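Before you ask any supplier for a quote on a gripper, write down the work that it must do. Our group in Gruraldale did this in the wrong order last year and we paid for two sets of fingers.

## Step 1: List the objects

Take a sheet and note every object the arm will meet, with its width at the point of grip. Thin things like a pen go on the list too. Then note parts that stick out, such as a crank handle on a grinder, since they decide how much open space you need between the fingers.

## Step 2: Try it in simulation first

A simulated worktop costs mostly hours. We put around 18 hours into ours before the first order, and I would do it again. Use objects of different shape, and place some of them close to the side panels, so you learn early if the fingers are too bulky.

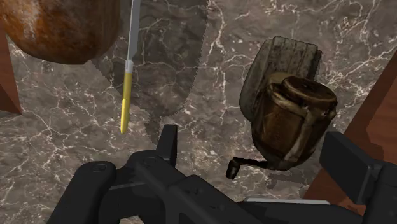
Keep a record of each grasp you try and of the opening it required. After 100 attempts we had enough to say which opening we must buy, and we could remove the most expensive model from our list.

## Step 3: Make the budget

Divide it in these lines:

- gripper and fingers
- mounting plate and cables
- spare finger tips
- shipping
- hours for setup

The small lines are easy to forget. For the plate and cables we reserved 300 dollars, and Riseo, our supplier, charged almost all of it.

## Step 4: Ask for quotes

Send the same list to at least 2 suppliers. We wrote to Riseo and to Zacharopoulos. Ask each one for the delivery time in writing, and whether the fingers can be returned after mounting.

Place the order only when the answers have arrived. If you need the arm running in April, count back from there and include the setup hours from Step 3.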